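Ticket: Stock count in Aster does not match shelf count after overnight sync
Product: Aster stock module, hosted by Skiltatier
Site: Ponce
Priority: Normal (raised by us as High, changed by support)
Status: Reopened

Opened Sun 28 July

Our count of the Iketti tile range says 1,595 boxes. Aster says 1,446. The stock was counted twice on Saturday, by two people who did not compare sheets until both had finished, and they agreed. So I would like to start from the position that the shelves are right and the software is wrong, and save us all the first three replies.

The number in Aster was correct at close of business on Friday. The overnight sync ran, the log says "Completed, 0 errors", and the number dropped by 149. No sales of that range went through the till in between.

Reply from support

Thank you for contacting Skiltatier. Please clear your browser cache, sign out and sign in again. If the number is still different, please carry out a recount.

Update from site

Cache cleared. Signed out, signed in. Same number on three machines, one of which had never opened Aster before and so had no cache to clear. I am not carrying out a recount. I have attached both count sheets again in case they were missed the first time.

I would also like to know what "0 errors" means. Does it mean the sync checked the figures and found nothing wrong, or does it mean that it got to the end without falling over? Those are different things and the help page uses the same green tick for both.

Reply from support

The sync log shows a successful run. Differences of this kind are usually caused by unposted returns or by stock held in a location which has been set to inactive. Please check Settings, Locations.

Update from site

Checked. We have 5 locations and all of them are active. No returns are waiting to be posted.

I did find something while I was in there. The last-changed time on the Iketti range is 02:14 on Saturday, and the user shown is "system". I have looked for a way to see what "system" changed and the history tab is blank for anything it does. For a product that is sold on its audit trail, that seems a large gap – but perhaps there is a view that only your side can see.
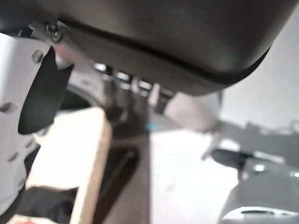 Could somebody please look at the import file itself? I have downloaded our copy. It has 2,000 lines in it exactly, and I don't believe that our product list happens to end on such a round number. The last line is partway through the Iketti range, in the middle of the matt whites. Everything after that point in the range is showing as nil in Aster, and if I add up what those lines ought to hold, I get 149.

Reply from support

Thank you for the extra detail. There is no limit on the number of lines in an import file. We have rerun the sync for your site and it completed without errors. We are closing this ticket.

Update from site

Reopened. The rerun gave the same result, as you would expect from running the same file again.

You say there is no limit. I tried the following this morning on the test account:

File with 1,595 lines: all lines loaded.
File with 2,000 lines: all lines loaded.
Full product list, exported by hand: stops after line 2,000. Green tick. 0 errors.
Full product list, split into two files: all lines loaded, stock figure correct.

I'm willing to be told that this is something peculiar to our account, but I would want to see it shown. Please don't rerun the sync again before somebody has opened the file.

Reply from support

We have passed this to the import team. They have confirmed that a line limit was brought in with the July release for scheduled imports. It was not included in the release notes. As a workaround, please split your file.

Update from site

Thank you. That is the first reply that deals with what I wrote.

The workaround works, and we have been using it since this morning. I don't accept it as a fix. It means a person has to export, split and load by hand every evening, and the whole reason we pay for the scheduled import is so that this doesn't have to happen.

Still open from our side:

1. A warning when a file is cut short. A tick is not acceptable.
2. Nil stock should never be written to a product just for being missing from a file. Please confirm whether this is meant to happen.
3. The history tab for "system" changes.
4. A list of which other nights were affected. Our product list passed the limit before this weekend, so I doubt Saturday was the only one.

Please leave the ticket open until all four have an answer.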